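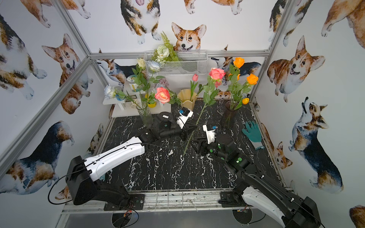 Pink rose, long stem.

June 2020

Friday, late evening. I slept badly because of the wind and was up before five. The kitchen window looks to the Priltberg side, and at that hour there was a grey strip over the hill and nothing else. I made coffee, found no milk, drank it black. Then I put on the old jacket and went out to see what the wind had done to the roses.

It was less bad than I feared. The climber on the shed had come loose at two ties and was lying over the bench like a tired person. One long shoot was broken completely. The bush roses by the path stood well, only the open flowers had lost petals and the ground was covered with them. I did not sweep. My mother always swept them the same hour, she could not bear it, but I like to leave them until they are brown.

I tied the climber again with the soft green string. For this work one needs three hands. I held the shoot with my shoulder and got a thorn through the jacket, and I said a word in my first language that I have not used for a long time. It is strange which words stay. I have lived here for so many years that I dream in English, I do my sums in English, but pain is still at home.

After breakfast I did the greenfly. Every year I tell myself to begin in May and every year I begin in June. I use only water and my fingers. The buds at the top were the worst, quite sticky, and there were ants going up and down the stems as if they were paid for it. On the third bush I found a ladybird larva and stopped there and left this bush to him. If the larva is a him. I must look this up.

The black spot has come back on the yellow one. I picked off the leaves and put them in the bin, not in the compost. It was a present, otherwise I think I would have dug it out already in December when I had the spade in my hand. It gives four or five good flowers and then looks ill until autumn. I gave it some feed and spoke to it severely.

Then the water. The tank behind the shed should hold 1,000 litres, but it is almost empty, there was so little rain this spring. The Skoteck pump makes the noise again, a kind of cough, and then it runs dry and I must run to switch it off. I opened the filter and it was full of moss. I cleaned it with an old toothbrush and now it coughs less. I will carry cans in the mornings for a while. The tap is on the other side of the house and from the tap to the last bed and back it is a good walk with two full cans.

At eleven I took the 312 down to Burska. It was the first time on the bus since the winter. Every second seat was closed with tape, and we were four passengers, all with masks, all looking out of the windows very politely. The driver had the door by him closed and we got in from the back. I had my ticket ready and there was no one to show it to. I felt almost like a thief.

Moulin was open again. They have put a table across the shop door and one stands outside and says what one wants, and the girl brings it. I wanted rose fertiliser, string, and the small brown pots. She had no brown pots. Nobody has pots, she told me, everyone has become a gardener since March. I bought the string, the fertiliser and, because I was standing there and there were people behind me, a bag of potting soil which I then had to carry on the bus on my knees. It cost too much and had a hole in it.
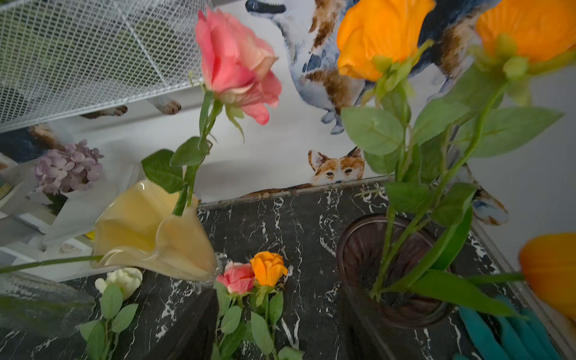
Page 16

On the way back I thought about vases. My grandmother had a rule for everything that was cut. One cuts early, before the sun is on the flower, with a sharp knife and never with scissors, because scissors press the stem. One cuts slanting, above a leaf with five parts. One takes off every leaf that would stand under the water. Then the roses go into a bucket in the cellar until the afternoon, up to the neck, and only after that may they come upstairs and be looked at. I follow it all except the cellar, as I have none. I use the floor of the bathroom.

She was also against mixing colours. Pink and orange together she called a quarrel. I used to believe this, because I believed everything she said, but in the last years I have begun to like exactly this quarrel. A strong pink by itself becomes a little sweet after two days. With orange next to it one looks again. And a short vase with a wide mouth is difficult, the flowers all fall to the side, and you must let the long ones lean where they wish – there is no use in arguing with a stem.

In the afternoon it became too warm for work. I sat on the bench under the climber, which held, and tried to read, and mostly listened to the neighbour's radio. They were speaking about the borders and when they will open. I turned my chair a little, as if that would help. My sister writes that the roses at our old house are 400 metres from her new door and that she goes past them on her evening walk. The people who live there now have cut them very hard. She sent no photograph and I did not ask for one.

Towards six I dead-headed the front bed. It is the work I like most, it needs no thinking. I filled one bucket. The big dark red one by the gate has a scent only in the evening, or perhaps I only have a nose in the evening. A man with a dog stopped and asked for its name. I had to say that I do not know, the label was gone when I came here. He said it smelled like his school. I have been thinking about what kind of school that was.

I took two cuttings from the broken shoot of the climber, so it was not for nothing. They stand in a yoghurt pot with holes in the bottom, with a glass jar over them, on the north window. It is the wrong time of year and they will probably turn black. Still, I wrote the date on the pot.

To do tomorrow: milk, the second filter of the pump, new soil around the yellow one, write to my sister. Also look up the ladybird.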